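Search posts
Search

Verno robot teaching, a thread. I have been showing tasks to robots by hand for some time now and several people asked me to write down how it goes on a normal day. I will try. English is my third language so please be patient with me.

1/ First, the basic idea of our project. We don't write the movements as code. A person does the task, the movement is recorded, and the robot learns from many recordings. So the quality of the robot depends very much on the quality of the person. This is a little frightening when you think about it before breakfast.

2/ At Verno we use two ways. In the first way I sit at a desk and drive the arm from a distance, with a pair of controllers. In the second way I hold the gripper in my own hand and do the work with it, as if it was my hand.

3/ Remote control first. We use the arm we call Kirkitz (it is the name of the test flat, but everybody calls the arm the same). I see what the arm sees and I move slowly. There is a small delay. You get used to the delay in the same way you get used to a heavy door.

4/ The problem with remote control is touch. When I press a cloth on a surface, I don't feel the surface. I only see that the cloth stops moving. In my first week I pressed too hard every time and the arm protected itself and stopped. Then I had to walk to the other room and start it again.

5/ So for wiping, scrubbing, and everything where force is important, I prefer the hand-held gripper. You feel the edge of the bowl through the handle. You feel when the mop is stuck. Your hand corrects this before you have even thought about it, and the correction is in the recording too.

6/ But the hand-held way has its own trouble. My hand is too clever. It turns in a way that the arm can't turn. I had one very nice recording, fast and clean, and the arm could not copy any of it, as the wrist was in an impossible position from the second moment. All my nice work went to the bin.

7/ Now I have a rule for myself: move like a polite person carrying soup. Elbow quiet, wrist quiet, walk with the feet and don't lean with the back.

8/ Someone asked how many times you must show one task. For the toilet cleaning set we planned 1000 recordings. I know this number sounds silly for something that you can explain to a child in one sentence. But the child already knows what a toilet is, what dirty is, and that a lid can fall.

9/ Also the recordings must be different from each other. If I always start from the left, the robot believes that left is part of the job. So we change the start position, we change the tool, we move the box with the bottles, we open a lid or close it. On paper it looks like disorder and for the training it is healthy.

10/ What I keep the same is the order inside the task. Take the tool, bring it to the place, do the work, put the tool back, open the fingers, hand away. If I change the order in the middle of a set, the robot gets two opinions and it chooses something between them. Between two opinions there is usually the floor.

11/ Pauses. This was the hardest thing to learn. When a person thinks, the hand stops. The robot learns the stop also. We had a version that came to the bowl and then stood there as if it was remembering an old friend. It was my pause. I recognised it!!

12/ Since then I plan the whole movement before I press record. I say it quietly in my own language, then I do it without stopping. If I must think, I cancel and begin again. Cancelling is cheap. A bad recording inside a good set is expensive, and you find it only in November when you are already tired of everything.

13/ Now the practice room, for those who wanted to see where I spend my mornings. Several toilets, one person, and the mop is longer than you would like when you must hold it with two curved black fingers thinking.
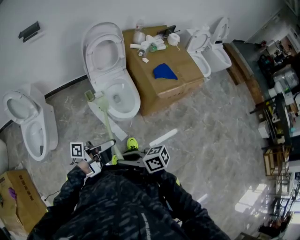
Photo: from the author's own work at Verno. Please ask before reposting.

14/ The patterned cubes on the gripper are markers. The software finds the pattern and from this it calculates where the gripper is and how it is turned. If I cover a marker with my sleeve, we lose the position and the recording has a hole. So I check my sleeves a lot. My jacket is not the best choice, but mornings are cold.

15/ The mop in green is a good teacher for patience. With a short brush, a small mistake of the wrist stays small. With a long pole, the same mistake becomes big at the other end. I did 37 recordings with the pole before I was content with one, and I kept the others only for my own comparison.

16/ A cardboard box is our table for the bottles and the cloth. I like it, it has the right height for me and we can move it in one second. The blue cloth is the most difficult object of all. A bottle has a shape. A cloth has a new shape every time you put it down.

17/ For the cloth I learned to pinch the highest fold, lift straight up, wait for nothing, and go. If I try to take the corner, it looks more correct for a human eye but the gripper misses it often. My colleague at Forsyth, who works with towels, told me the same and I did not believe it until I tried.

18/ About tiredness. I record for 2 hours and then I do something else, for example I check the old recordings and mark which ones are good. After that time my hand gets lazy and begins to cut the corners of the path. You don't notice this yourself. The graph notices.

19/ For checking we use Listell, which is our small tool in the office and not something you can download (sorry, four people asked). It plays the recording beside the path of the hand. I give each one a mark from 1 to 4. A four is rare with me. Maybe I am too strict, my mother also was like this with soup.

20/ Does the robot clean well now? With the short brush it is decent. With the pole it finds the right toilet and then it is shy. I think it needs more examples of the last few centimetres, where the tool meets the surface, so this is my work for the next weeks.

21/ If you want to start with this kind of work, my advice is small. Film yourself doing a boring task at home, with only one hand, and watch it at half speed. Look at how many times you touch things for no reason. I touched the edge of the sink again and again and had no idea that I do it.

22/ I will answer questions in the evening, after six. Please not the one about whether the robot will take my job, I have already answered it in the other thread. I will also post something about drawers when I have understood drawers.

Contact | © Verno | Back to top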